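Section 4: Recording Examples of the Folding Task

This section applies to the Stedeo two-arm workcell with the Skerov recording software. Operators must complete Section 3 (Checking the Arms) before continuing.

4.1 Preparing the recording

1. Switch on both arms and wait until the software reports that they are ready.
2. Select the task name from the list. Do not type a new name; misspelt tasks are stored separately and are left out of training.
3. Confirm that the table camera and the wrist cameras all show a live view.
4. Place one garment on the table, within reach of both arms. Vary its angle and position from one recording to the next.

4.2 Recording an example

5. Move both arms to the rest position and press Start.
6. Guide the arms through the fold at a steady pace. Pauses longer than a moment should be avoided.
7. Where a layer slips, correct it with the arms. Do not reach into the workcell by hand.
8. Return both arms to rest and press Stop.
9. Mark the example as Complete, Corrected or Failed.

CAUTION: Do not drive the gripper fingers hard against the tabletop. Should a finger catch in the cloth, open the gripper fully before lifting the arm.

Note: Failed examples are to be kept. They are held in a separate folder and used by the Oakley review team.

4.3 Size of a full set

A full set for one task contains 1000 examples. The Brotuna trial set, supplied with the software for reference, holds 753 marked Complete and 247 marked Corrected. An operator should record no more than 54 examples in one session.

4.4 Camera views

Each example is stored with every camera view and the joint positions of both arms. Check that the garment can be seen in each view before the set is submitted.

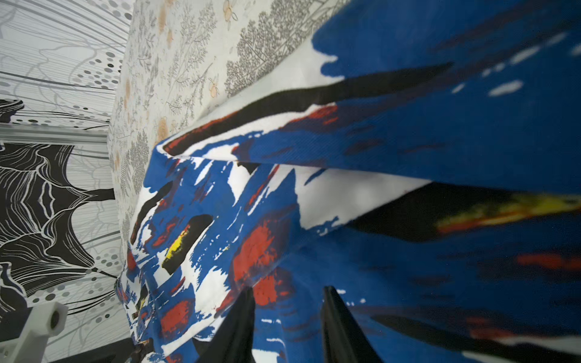 Wrist view and table view, patterned shorts
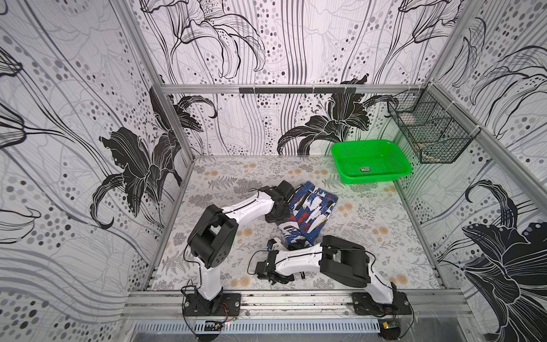
May two operators contribute to the same set?
Two or more operators may do so, provided that each signs in under a separate operator code and follows the same order of folds. The code is saved with every example and cannot be changed after submission.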